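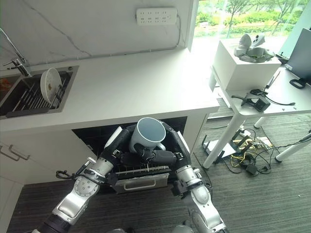 Home builds > Arms and grippers

Two arms and a dishwasher: how to let go of a mug without knocking it over?

Posted by Somtochukwu Adeyemi, 2021-05-09

Hello all. I am building a pair of arms with my brother-in-law at his house and we are stuck on a thing which looked very easy on paper. I hope somebody has met it before.

The task is to put cups and mugs in the dishwasher. The machine is built in below the worktop, with the sink on the left of it, and we pull the lower rack out by hand before we start. The right arm holds the mug low on the body, with the padded part of the gripper around it, and the left one stays near the top of the opening on the other side. Until here it goes well. The mug is white outside and dark inside, quite heavy for its size, and the grip is good. We have tried it wet also.

The trouble comes at the moment of release. We go down until the mug touches the tines, then we open the gripper, and the pad stays a little bit on the mug and pulls it to the side. Then the mug leans on the next tine, or it falls over. From 251 tries we wrote down only the ones where the mug stayed where we put it, and it was fewer than I like to say here. With a plastic cup it is worse, because the cup weighs nothing.

What I have tried already:
Opening more slowly. It is a small help.
Baby powder on the pad. It worked for one evening and made a big mess.
Lowering the grip force. Then the mug turns in the gripper when the arm moves fast.

The control board is a Jonditz, the older one, and the loop runs every 7 milliseconds. I can read the motor current on the gripper but I have no real force sensor in the wrist. The pads are foam with a black rubber cover, cut by us from a sheet.

My second question is smaller. The arms have to reach forward and down under the worktop, and the left elbow comes quite near to the edge of it. Should we raise the base, or move it back? We can move it back maybe 800 mm before we meet the sofa.

Thank you for reading, and sorry for my long message.

Garba Edet

Just use suction cups. Much easier than fingers, I never had a problem with them on boxes.

Tamunoemi Etim

Dear Somtochukwu, I had nearly the same trouble with jam jars in our shared workshop in Clelard, so I will write what we did. It took us from November until spring, so please do not feel bad.

First, I would look at whether both sides of your gripper open at the same moment. Ours did not. One side had more friction in its joint, so it left the jar later than the other, and that late side was the one that dragged the jar. You can test this on a table without any dishwasher. Put the mug on a sheet of paper, draw around the bottom with a pencil, close the gripper, open it, and look where the mug is standing now. Do this twenty times. If it always moves to the same side, the pads are innocent and you have a mechanical problem.

If it moves to one side and then to the other, I would change the rubber. Soft foam with a sticky cover is very nice for holding and very bad for letting go. We put thin silicone with small ribs, and the ribs peel off one after another. Clean it with warm water and soap. Please no powder, it goes into the bearings.

Second, do not open in one movement. Open by a very small amount, wait, then let the whole arm go loose for half a second so that it can settle where the mug wants it, and only then open the rest. With your Jonditz board you should be able to lower the stiffness joint by joint. I would start with the wrist.

About touching the tines: can you see it in the current of the shoulder motor? We could, after we made an average over some samples. Stop at the first change and do not push down further. A rack on wheels will roll if you press it, and this gives you also a sideways movement which looks the same as a bad release. Put a wedge behind the rack for one day and see if your numbers change.

For the base, I would raise it before I move it back. When you move it back the arms are more stretched, and a stretched arm shakes more at the end.

Somtochukwu Adeyemi

Thank you very much, Tamunoemi. I did the pencil test this evening. The mug moves to the right nearly every time, so it seems I have your friction problem. I will open the joint tomorrow.

The rack was also rolling! I did not think to look at it.

Garba, thank you too, but I think the handle and the round side would be difficult for suction.

Anayeli Hinojosa

One small thing to add to the good answer above. If you take the joint open, mark the position of the motor horn with a pen first. I did not do this and then my gripper was closing four degrees crooked for a month. For the base height I have no opinion, our worktop at Zaltcombe is lower than a normal kitchen.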